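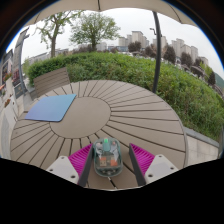
Just buy the arm first and work out the grippers later, said a reply under my last thread. A few people liked it, so I guess that's the popular view! I want to argue with it a bit, with the Larby budget open in the other window.

1/ We did the arm-first thing once. The whole year's money went on the arm, and then there was nothing left for fingers, spare pads, or the mounts to bolt them to. It sat under a sheet until June. Very nice sheet.

2/ So for Larby I'm doing it the other way around. Hand-held grippers first, a person doing the holding, lots of ordinary stuff on ordinary tables. The arm is a line in next year's plan with a question mark next to it and I'm fine with that.

3/ Quotes so far: Bredex for the hand-held units, Rafferty for the same kind of thing but with the mounting plates sold separately (why??). Rafferty looks cheaper until you add the plates back in, and then it's Bredex by a hair.

4/ I asked both of them how long a set of finger pads lasts. One sent me a PDF that didn't answer the question. The other said "depends what you pick up" and I mean, fair, but I can't type that into a spreadsheet.

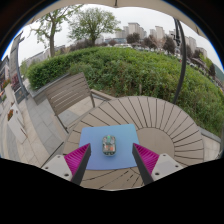 Fingers wide open, one each side of the see-through mouse.

5/ Number of units. My first draft said 6. Then I looked at how many people are free to hold one on any given day and changed it to 5, and then I moved the money from the sixth into spares. Two spare sets of pads per unit plus a small bag of the screws, which always end up in somebody's coat.

6/ Somebody's going to ask about Pavia. Yes, I looked at the Pavia bundle, and yes, it's pretty. It's also a yearly license, and when the license stops the software stops. I've been burned by that before with a label printer of all things, so it's a no from me unless they change the terms.

7/ Lead time is the one I'd shout about if you're planning something like this. Bredex quoted 14 weeks. If you need gear in spring you have to be signing things before the holidays, and your finance people will want a look before that, and they'll want it on their own form.

8/ Stuff I forgot in draft one and had to go back for: chargers, storage cards, a hard case for each unit, shipping (shipping!!), and something to pay for the objects themselves. It's all cheap one at a time. Put it together and it was bigger than the spares line.
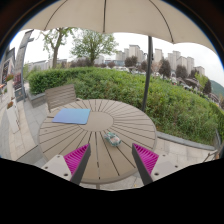

Small wrapped package, mint green and white, on the slats.

9/ On objects, please don't order a fancy matched set. Raid your desk and the kitchen drawer first, then go to the discount store. Wrapped things, shiny things, see-through things, whatever's lying around. I put in a tiny amount for it and I still think I went high.

10/ Still open: whether to insure the units separately or tuck them under the general equipment policy. Our broker has gone quiet on me. If you've done this for hand-held gear that leaves the building a lot, tell me what you paid and whether you ever claimed.

11/ Also someone asked for the spreadsheet. I'll share it once I've taken the vendor prices out, give me a few days, it has a lot of tabs and one of them is just me swearing about mounting plates.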